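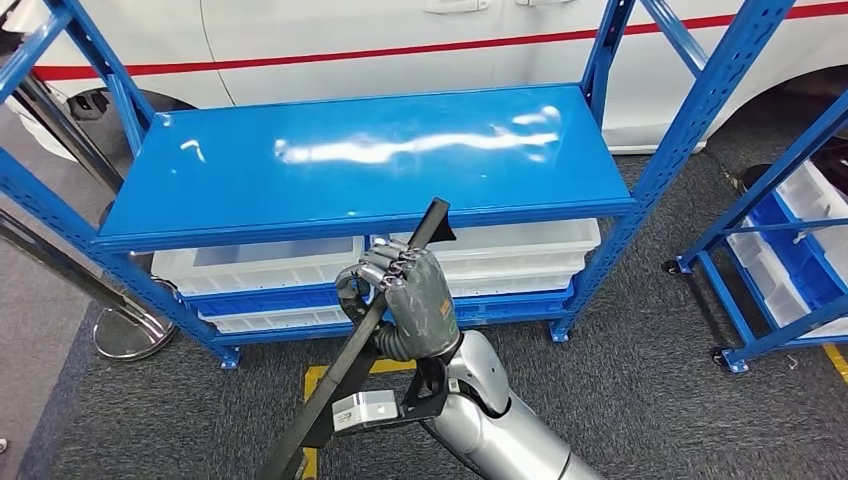 Aligning a wrist camera with a head camera on a humanoid arm

Updated April 18, 2022, by Puspita Ngau

In this tutorial I explain how we find the position of the wrist camera relative to the head camera, without a printed checkerboard. The method is called Kiken. It uses the robot's own fingers as the calibration target. You need joint angles for the arm and hand, and two video streams with a shared clock.

Step 1. Record the poses

Move the arm slowly through 24 poses. In every pose the fingers must be visible in both cameras. Keep the hand open in half of the poses and partly closed in the others. Wait 2 seconds at each pose before you save the images.

Please do not rotate the wrist images by hand before saving. The solver expects them in the raw orientation, and if you turn them the result will be wrong by a half circle.

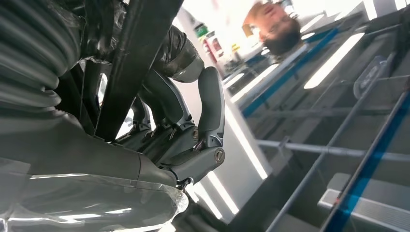
Wrist view in raw orientation, with the room upside down.

Step 2. Mark the joints

Open the images in the Ikham labeling tool and click the center of each visible hinge. When a finger is hidden behind another one, leave it blank. Our full set has 2,478 marked points, but a first test can work with much less.

Step 3. Run the solver

Load the points and the joint angles, then start with the default settings. The error should go down quickly and then stay flat. If it jumps, check the clock first. In our tests this was the reason more than 8 times.

Step 4. Check on a real part

Hold the hand over a flat part with many holes and edges. We like stamped metal, as the slots give clear corners. Project the corners from one camera to the other and look at the distance. 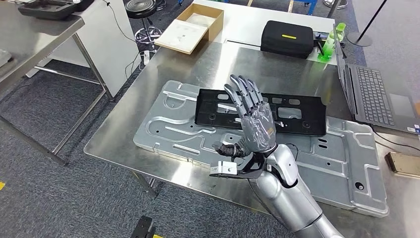

Photo: Vernance / Heydari project

Shiny surfaces can give false corners from reflections, so I choose the points on the part and never on the table. If the projected points are all shifted in one direction, repeat Step 2 for the thumb. Its joints are the most difficult to mark.

Save the final matrix together with the poses. You will need both when the camera is mounted again.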